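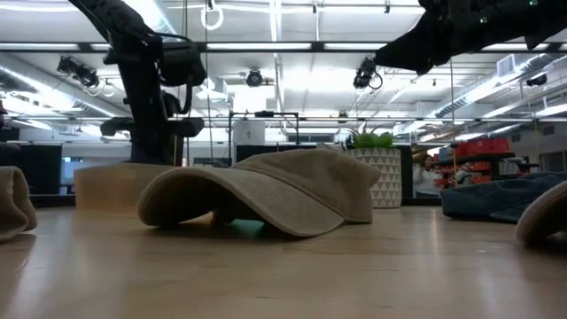

A khaki cap on a wooden tabletop.

The Kirkton parish merger: your questions, and such answers as we have

Page kept by Pin-yu Chiang and Cheuk-hei Ng, parishioners at Kirkton. Last changed January 8, 2023.

What is being proposed?

The diocese wants to join the parishes of Kirkton, Kusia and Tsao into one new parish with one priest and one set of accounts. The letter read out at Mass in November called this "a journey of pastoral renewal". We have read it several times and still think it means a merger.

Has it been decided?

The diocese says no. The same letter gives a name for the new parish, a job title for the person who will run it and a plan for its bank account. Make of that what you like. Formally, the bishop has to hear the views of his council of priests before he signs a decree, and no decree has been published.

Will our church close?

Merging a parish and closing a church building are separate matters in church law, and each needs its own decree. Officials are fond of pointing this out. It is correct, and it is also not a promise. We asked for a written statement that Kirkton church will stay open for worship for the next 5 years. The reply said it would be "unhelpful to speculate".

Why is this happening now?

We have been given two reasons. One is the shortage of priests, which nobody disputes: Fr Kam-wah Lui already drives between all three churches and he isn't getting any younger. The other is money. The diocese says the three parishes together can't pay their way. We have seen totals for Kusia and Tsao but nothing that shows how the central levy was worked out, and until we do we are not taking the second reason on trust.

What is Satesine?

Satesine is the consultancy the diocese brought in to run the listening sessions. Its report says there was "broad openness to change". Both of us were at the Kirkton session. Most of the people who spoke were against, and several said so loudly. The report has no figures for who said what, and the forms we filled in asked which kind of change we would prefer, with no box for none. We have asked to see the completed forms with the names taken out.

What happens to the parish's savings?

When parishes are merged, their money and property normally pass to the new parish, along with any debts. Gifts made for a particular purpose should still be spent on that purpose. If you gave to the roof appeal, look out anything you have in writing. The diocese tells us the roof fund is "ring-fenced", but hasn't said by whom or where.

How many Sunday Masses will there be?

The draft timetable shows 2 across the three churches, taking turns. There is no direct bus from Kirkton to Tsao on a Sunday. The draft suggests lift sharing.

Can we appeal?

Yes, once there is a decree. The first step is to write to the bishop asking him to withdraw or change it, and the time allowed is short: ten useful days from when you are properly told of it. If he refuses or doesn't answer, the matter can go to Rome. Appeals of this kind often fail, and we would be wary of anyone who tells you otherwise. They do sometimes succeed where the proper steps were skipped, so keep every letter and newsletter.

Does the petition do any good?

Possibly not. It has 900 signatures and the diocese has acknowledged receiving it. A petition isn't an appeal and doesn't stop the clock on one. Please sign it if you haven't, but don't think of it as the whole job.

What does Fr Lui think?

You would have to ask him. He has been careful in public, as priests in his position generally are, and we won't guess on his behalf.

Are baptisms and weddings already booked still going ahead?

The parish office says yes, at the church you booked. Hòa Hầu in the office can confirm this in writing, and we suggest you ask her to.

Who speaks for Kusia and Tsao?

Hsin-yi Hsu is collecting questions at Tsao. We don't have a regular contact at Kusia, where some people are in favour of the merger. If you are one of them and would like to put the case here, send it to us and we will print it uncut.

How do I get in touch?

Leave a note marked "merger page" at the Kirkton parish office. We reply to signed letters only.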